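Operations > Venue Safety > Playtest Room Checklists > Room 2

Public Playtest Room: Pre-Opening Inspection with Comments
Site: Zevgate Games, Ondatdale studio
Inspected by: Majdi Khasawneh
Reviewed by: Adesuwa Ojo
Session: Saturday, doors at 10 a.m.

This checklist must be completed before members of the public are admitted to play unreleased titles. Items marked Action Required must be closed and initialed by the reviewer before doors open.

1. Exits and walkways
1.1 Both exits unlocked and clear. Pass.
1.2 Exit signs lit. Pass.
1.3 Walkway between station rows kept to the marked width. Action Required.
Comment: Chairs at the rear row extend past the floor tape when occupied. Remove the end chair on each side and return it to storage.

2. Electrical
2.1 Power strips secured off the floor. Pass.
2.2 No power strip plugged into another. Action Required.
Comment: Found at station 7, behind the monitor. The second strip supplies a desk lamp only. Remove the lamp.
2.3 Test labels current on all consoles and displays. Pass with comment.
Comment: The label on display 117 is worn and cannot be read in full. The equipment log confirms that the test is current. Replace the label.

3. Player warnings
3.1 Photosensitivity notice posted at the entrance and at each station. Pass.
3.2 Flash reduction turned on by default in all builds. Action Required.
Comment: The current build of Yusuf resets this option each time the player dies and the level restarts. The development team has been notified. Stations running Yusuf are to remain off until a corrected build is installed and checked by the reviewer.
3.3 Content notice given for titles with violence or horror themes. Pass.
Comment: The notice for Itgate should also mention confined spaces. Revised wording has been sent to the front desk.
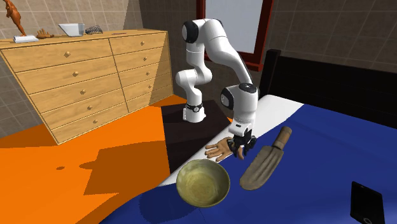 4. Headsets and controllers
4.1 Headset face pads cleaned between players. Pass.
4.2 Wrist straps fitted to all motion controllers. Pass with comment.
Comment: One strap shows wear at the loop. It remains serviceable for this session and is to be replaced before the next.
4.3 Standing play areas clear of furniture. Pass.
4.4 Volume limit set on all headphones. Pass.

5. Staffing and first aid
5.1 Trained first aider present for the full session. Pass.
5.2 First aid kit complete and in date. Action Required.
Comment: Adhesive bandages are low. Restock from the main office.
5.3 Players offered a break after each level block. Pass.
Comment: Hosts are reminded that a player may stop at any time and keeps the full participation credit.

6. Reviewer's remarks
Items 1.3, 2.2 and 5.2 may be closed by the room host on the morning of the session. Item 3.2 may be closed by the reviewer only. If no corrected build is available by 9:30 a.m., players booked for Yusuf are to be offered Itgate or a later date.

Initials of room host: ______
Initials of reviewer: A.O. (item 3.2 open)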